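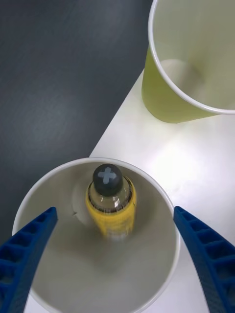
Fig. 2: Small bottle standing upright in a white paper cup, with a second cup behind it.

Section 2. Packing the little bottles

Okay, now for the part I get the most email about. If you've already sorted your Gornwood set into keepers and refills (that was Section 1, go back and do it if you skipped ahead, I'll wait), you're ready to start cupping. I call it cupping. My sister-in-law calls it fussing. Either way, it's how I've moved my food flavorings and colorings through two kitchens and one very long winter in the garage without a single broken bottle!

What you need

Plain paper cups, the ordinary drinking kind. I buy the sleeve of 100 and it lasts me ages.
A shallow box or tray with straight sides. I use the Trurcombe tray, the deep one with the lift-out divider.
A dry dish towel.
A pencil and some masking tape.

Steps

1. Take the divider out of the tray and set it aside. You'll want it again in step 8.

2. Wipe each bottle down, paying attention to the neck just under the cap. Sugary drips collect there and they will glue a bottle to a cup like you wouldn't believe.

3. Check that the cap is screwed on all the way. Finger tight is fine – please don't go at it with pliers, I cracked a good vanilla that way.

4. Look inside each cup before you use it. If there's loose grit or a bit of fluff, tip it out and give the bottom a tap.

5. Lower the bottle straight down, cap up, until it's standing on the flat bottom of the cup. Don't drop it the last inch. The sides of the cup taper, so if you come in at an angle the bottle leans on the wall and stays leaning.

Note: It doesn't have to be dead center. Mine usually end up a little to one side and they travel perfectly well.

6. One bottle per cup. I know, I know, two of the skinny ones will fit. They'll also clink against each other all the way down the hall, and glass on glass is the whole thing we're trying to avoid.

7. Tear off a strip of tape, pencil the name on it, and stick it to the outside of the cup near the rim. Once a bottle is down in there you mostly see the cap and the top of the label, and half of my caps are the same color. I also add the month I opened it, so my strips say things like "almond, February."

8. Put the filled cups in the tray so the rims touch, then slide the divider back in to stop them from wandering. My tray takes 11 cups with the divider in. If you've got a gap at the end, fill it with an empty cup or roll up the dish towel and stuff it in there.

CAUTION: Never carry a filled cup by the rim. Paper rims are stiffer than they look right up until they aren't. Put your hand around the outside, down low where the weight is.

CAUTION: Peppermint and clove oils can soften the coating on a paper cup if they leak. If you smell either one strongly when you open the tray, pull that cup first and check the cap before you do anything else.

Using two colors of cup

You can do all of this with plain white cups and be perfectly happy. I like to mix in a second color though, white for the bottles I bake with every week and yellow or green for the ones that only come out for holidays. The lighter the inside of the cup, the easier it is to spot a drip, so I stay away from the dark party cups altogether.

If you're working from the Yule add-on pack, give those bottles their own color from the start. They have long names and tiny print and you'll thank yourself in December.

Taking the bottles out again

1. Set the cup on the counter first. Don't try this in midair.

2. Hold the cup steady with one hand and lift by the cap with the other, straight up.

3. If it sticks, twist gently in the direction that tightens the cap. Going the other way opens the bottle inside the cup, and then you've got a cup of orange extract (ask me about my Sunday).

4. Keep the cup if it's clean and dry. Toss it if the bottom has gone soft or stained.

Section 3 covers labeling the shelf and fitting the tray into a Cliltden cabinet, which needs the lower rail moved down two holes first.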